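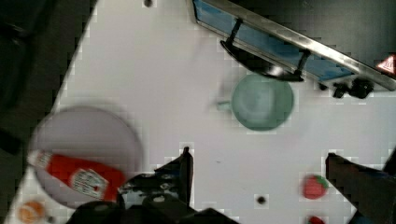 7. When the gripper stalls over the table

I get more mail about this fault than any other, so it gets its own section. The arm moves down to pick something up, the fingers are open, and then everything just stops. The Forkness panel shows code 79 and the arm won't take any new commands. If that's you, don't panic (I did, the first time!) and don't start pulling on anything.

CAUTION: A stalled arm is still powered. It can start moving again the second the fault clears. Keep your hands, sleeves and face out of its reach until step 3 is done.

7.1 Getting the arm back safely

1. Press the red stop button on the Mundale controller. Do this even if the arm looks completely dead.

2. Wait for the status light to go from blinking to solid. Mine takes 5 seconds, and an older controller can take longer.

3. Turn the key switch to HOLD and take the key out. Put it in your pocket. Rigoberto Arriaga once left his in the switch while he went looking for a screwdriver, and somebody helpfully turned it back on for him.

4. Look at the fingers from both sides. If one is pressing on a dish, a toy or the tabletop, leave that object where it is for now.

5. Turn the release knob on the wrist a quarter turn at a time until the fingers ease off. Never pry them apart with a tool. The finger screws are small and the threads strip easily – ask me how I know.

6. Move the objects out from under the gripper by hand, and check the fingertips for chips or bends.

Note: If a finger is bent, stop here and go to section 9. Running with a bent finger will throw off the calibration and you'll be back with code 79 before lunch.

7.2 Finding out why it stalled

Most of the time the arm is fine and the table is the trouble. The fingers need clear space on both sides of whatever they're reaching for, and a wide dish eats up that space fast. Look at what's next to your target as well as the target itself. A handle that sticks out toward the neighboring plate is just the sort of thing a finger comes down on.
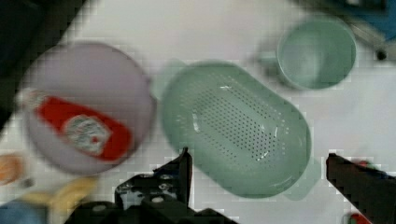 I like to leave at least 3 inches between big items when I'm setting up a kitchen layout, and more than that if one of them is long with a tab on each end. Dayana Alvarado runs hers tighter and gets away with it, but she also drops her approach speed way down.

Check these while the key is still in your pocket:

- Is there room for both fingers to reach the table at full spread?
- Is anything lying on its side that could roll? Bottles are the worst for this.
- Does the wrist cable have slack when the arm is low?
- Is the grip force set above 16? Take it back down to 16 for plastic dishes.

7.3 Starting up again

1. Put the key back in and turn it to READY, with everybody standing clear.

2. Hold the CLEAR button until code 79 goes away.

3. Run the open-and-close test up high, well above the dishes. Watch both fingers. They should travel evenly, and if one lags behind, hit the stop button and see section 9.

4. Run one pick at slow speed with your hand on the stop button.

5. If the fault comes back on the very same pick, save the log before you restart anything. A restart wipes it, and then we're both guessing.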